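Foro de Gomutmont > Casa y taller > Mesas, sillas y otros muebles

Tema: Mesa blanca de trabajo, tres años después: ¿la salvo o la jubilo?
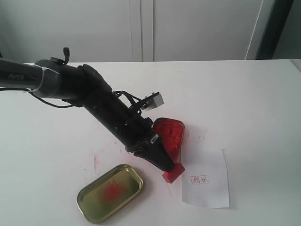 palia_norte escribió:
Abro hilo porque llevo semanas discutiendo en casa y prefiero discutir con desconocidos, que sale más barato. El asunto es el tablero blanco. Cuando monté el cuarto de trabajo todo el mundo me dijo que el blanco daba luz, que agrandaba la habitación y que me haría mejor persona. Me lo creí, como se ve por el tablero blanco de arriba, y de luz no tengo queja. Lo que tengo es un cerco de café que ha sobrevivido a dos productos de limpieza y a mi suegra, y una zona junto al borde que se ha puesto de un tono que el catálogo llamaría marfil y que yo llamo codo.
Preguntas: ¿alguien ha pintado un tablero así y le ha durado? ¿O lo cambio por uno de madera y asumo que la habitación vuelva a parecer una cueva?

Folke Sæther escribió:
Pintarlo, no. Yo pinté el mío con un esmalte que prometía resistencia de barco. Si los barcos resisten así, entiendo lo de los naufragios. Al mes se quedaba pegada la funda del portátil y al despegarla se llevaba un trozo de Noruega en forma de desconchón.
Para el café: bicarbonato con muy poca agua, quince minutos, y trapo húmedo. Si no sale, le pones encima el posavasos.

Kerstin_W escribió:
Discrepo con Folke, como de costumbre. El problema no es pintar, es pintar sin lijar y sin imprimación, que es lo que hizo él y ya se lo dijimos en el hilo de la cómoda. Lija fina, dos manos de imprimación, y luego paciencia: 7 días sin apoyar nada. Nada es nada. Tampoco "solo el ratón".
Mi escritorio lleva pintado desde mayo y está perfecto.

Folke Sæther escribió:
Tu escritorio está perfecto porque trabajas en la mesa de la cocina, Kerstin. Lo has contado tú misma.

Kerstin_W escribió:
Eso es aparte.

isauro.montes escribió:
Buenas. Yo vendí muebles de oficina una temporada larga y os digo lo que no ponía en los folletos. El blanco mate es el que más se pedía y el que más volvía. El mate agarra la grasa de las manos, y quien lo frota con estropajo acaba con un círculo brillante justo donde antes había una mancha pequeñita y discreta. Para que la mesa aguante, satinado.
Y para palia_norte: el tono codo tiene arreglo casi siempre. Alcohol de limpieza en un paño de algodón, sin empapar, probando primero por debajo. Si por debajo también está amarillo, es el sol, y contra el sol no hay paño.

palia_norte escribió:
He mirado por debajo. Por debajo está blanquísimo. Es la única parte de la mesa que parece nueva y la única que no usa nadie, cosa que me ha dado que pensar.

Teodor Moen escribió:
Voto por la madera. La madera se mancha y la gente dice que tiene carácter. El blanco se mancha y la gente dice que a ver cuándo limpias. Con la misma taza.
Yo encargué un tablero de roble aceitado a Schmieder y pagué 2,920 coronas, que me dolieron el primer invierno. Una mano de aceite de vez en cuando y a correr.

Maj-Britt Nyberg escribió:
¿2,920 por una tabla? ¿Venía con patas?

Teodor Moen escribió:
Venía con un folleto de cuidados muy bonito.

Maj-Britt Nyberg escribió:
Entonces sin patas.
Me gustaría defender un poco el blanco, que aquí nadie lo hace. Vivo donde en invierno encendemos la lámpara para comer, y cuando quité la mesa oscura de mi padre noté la diferencia el mismo día. Además se te cae un tornillo y lo encuentras. En la de nogal perdí uno de las gafas y apareció cuando ya llevaba otras gafas.
Lo que sí recomiendo es un vade grande en la zona de los brazos. De fieltro gris, de corcho, de lo que sea. El resto se queda limpio y te ahorras el debate de la imprimación, que en este foro ya ha roto amistades.

Kerstin_W escribió:
Un vade es tapar el problema.

Maj-Britt Nyberg escribió:
Sí, para eso lo compré.

isauro.montes escribió:
Un aviso sobre los vades: que no sean de goma. Los de goma dejan marca en los tableros claros, y esa no la quita ni el alcohol. El que vendía Pallance tenía la base de corcho y de ese no me devolvieron ninguno. También es verdad que vendí pocos.

palia_norte escribió:
Actualizo. El bicarbonato de Folke se ha llevado casi todo el cerco del café; queda una media luna que solo se ve si uno se agacha, y pienso prohibir agacharse. El alcohol de Isauro ha mejorado bastante el codo. Pintar, de momento, lo dejo, con perdón de Kerstin. He encargado un vade de corcho y la mesa se queda.
En casa dicen que ellos ya habían propuesto lo del vade hace meses. No consta en ningún hilo.

Kerstin_W escribió:
Cuando quieras pintarla, avisa y te paso el grano de la lija.

Folke Sæther escribió:
No se lo pidas. Son cuatro granos distintos y hay que apuntarlos.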